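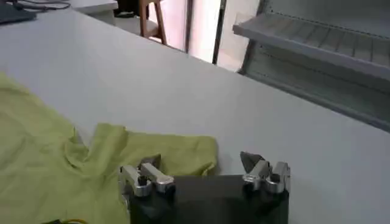 Kozan Household Repairs Survey

Version 3, October release

Kozan is a table of answers from a postal and online survey about mending things at home: clothes, furniture, small appliances, bicycles. It holds 2338 rows, one per household, and 30 columns.

Files

kozan_main.csv - the full table, UTF-8, comma separated
kozan_codes.csv - what each answer code means
kozan_questions.txt - the wording of every question, in the order it was put
changes.txt

What is in the table

Each row starts with a household number, which is random and can't be matched to the numbers in version 2. Region is one of 17 areas. Costs are in whole pounds. A blank cell means the question was skipped; 99 means "don't know". Please don't average the cost columns before taking the 99s out. A real cost of £99 is stored as 98, a bad choice made in version 1 that we have kept so old scripts still run.

Free-text answers were coded by hand by Ecaterina Voicu and Åsmund Hedlund. They both coded the same 92 answers as a check, and the ones they disagreed on are marked in the column code_check.

Known problems

Flats are under-represented. Question 11 was worded differently on the paper form (it asks about "the last year", the online one about "this year"), so use the column form_type to split them. Shoe repairs were put under clothes in some areas and under "other" in the rest.

Weights

None supplied. Sigrun Haugland is working on a set for version 4.

Use

Free for any purpose with credit to the Kozan survey. Don't try to identify households.

Corrections to Embla Kvam, who goes through them on Mondays - please quote the household number and the column name.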